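Household Skills, Unit 4: Laundry and Folding
Notes for the T-shirt session

Okay, folding! I know, I know, you've all been folding shirts since you were kids. So have I, and I still did it badly until I was thirty (my sister used to refold mine when she visited). Please read these notes before you come in, and bring a shirt you really wear, wrinkles and all.

We start from a crumpled shirt every time. A shirt that's already lying flat teaches you very little, so ball it up, drop it on the table and work from there.

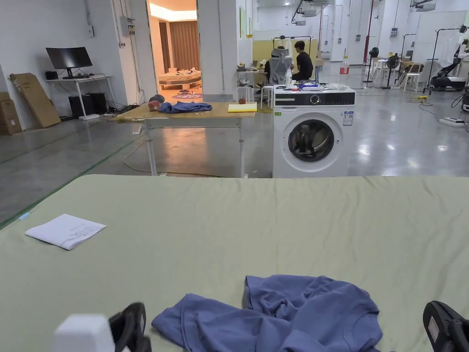 Ghazala Hashmi

With a T-shirt bunched up like the blue-violet one on the green cloth, look for the collar first. Once you've got the collar you know where the shoulders are, and the rest of the shirt pretty much follows. Pinch both shoulder seams, lift, give it one good shake and lay it face down. Smooth from the middle out to the sides with flat hands. If the tablecloth bunches up along with the shirt, you're pressing too hard!

Then fold one side in to the middle of the collar, sleeve back on itself, same on the other side, and bring the hem up in thirds. My February group liked halves and then halves again, and that's fine too if your drawer is deep.

For next time: fold the same shirt four times at home and write down where you got stuck. One line each is plenty. Zuzana Kratochvíl takes the next session, on sorting and wash settings, so save your dial questions for her.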